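How Do You Teach a Robot to Load a Car?

Hi! I'm Lovely Cabrera, and I have a pretty fun job. I teach robots how to do chores. Well, I teach them a little bit of a chore, and then I teach them the same little bit again, and again, and by lunch my arms are tired and I want a sandwich.

Kids ask me all the time if I just tell the robot what to do. I wish! Try this with a friend. Ask them to pick up a backpack, but they can only do exactly what you say. "Move your hand forward. More. Stop! Now close your fingers. No, not yet!" It takes forever, and you'll probably both end up laughing on the floor.

So instead of telling, I show. There are two ways I like to do it.

Showing by hand

The first way is the one that feels most like teaching a little kid to hold a pencil. I take hold of the robot's arm and gently move it myself. The motors go soft so they don't fight me. While I push and pull, the robot keeps track of how much every joint is bending, lots of times every second. Our arm has 7 joints, so that's plenty to remember! (Your own arm bends at the shoulder, the elbow and the wrist. Wiggle it around and see how many ways it can turn.)

When I let go, the robot can play the whole move back, kind of like a song you recorded.

Showing by remote control

The second way is called teleoperation. That's a big word, but "tele" just means "far," like in telephone. I hold a pair of controllers, and when my hands move, the robot's hands move too. I can be right next to it or on the other side of the room.

It's a bit like a video game, except you can't feel things the way you do with your own fingers. The first time I tried it was in June, at our Drastley workshop, and I squished a paper cup completely flat. Oops!

One of the trickiest jobs is anything with a car. Think about the trunk of a hatchback. The door swings up way over your head, the floor is lower than the edge you have to reach across, and it gets dark in there. You do it without thinking. A robot has to learn where the edge is, how far in it can reach, and how not to bonk its elbow on the way out.

Why so many tries?

One try isn't enough, because the world never stays the same. A bag gets put down a little crooked. The sun comes in and makes everything look brighter. If the robot has only seen one try, it gets confused by all that. So for one small job, like lifting a bag, I'll do about 200 tries, and I change something each time.

Then a computer looks at all of them and finds what they have in common. That part is called training. After training, the robot gets to go by itself and I keep my hand near the big red stop button.

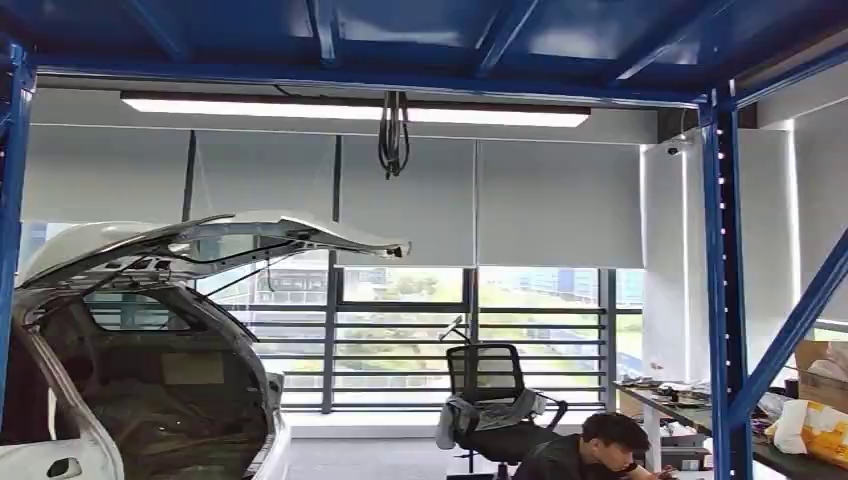
Page last changed: Aug 2, 2024

A car takes up a lot of room when you bring it indoors! With the tailgate up you have to think about what's above your head, too. The blinds on the big windows are handy for changing the light, so one try can be bright and the next one not so much. And there's always a desk with cables and tools on it. I've never met a robot workshop that was tidy.

Words to know

Joint: a place where an arm can bend or turn.
Demonstration: one try where a person shows the robot what to do.
Teleoperation: moving a robot with controllers.
Training: when a computer learns from lots of demonstrations.

Try it at home

Put a sock over each hand and have a friend stand behind you and move your arms to stack three blocks. Keep your arms floppy! Then try to stack the blocks the same way with your eyes closed. How close did you get?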